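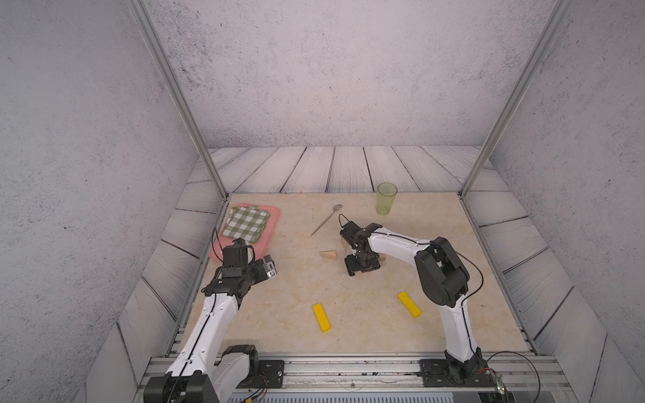

Plindance is a motion planning program for pairs of robot arms that share one table, and it is kept up by a small software group in Dokcombe. It looks at both arms together, working out a path for each - and a fair order of turns - so that neither one wanders into the other's way. A fresh plan is made every 42 milliseconds, and people who use it tend to speak kindly of its plain, readable logs.

Related articles
Nilsuwan (grasp library)
Tradetano
Collision checking
Inverse kinematics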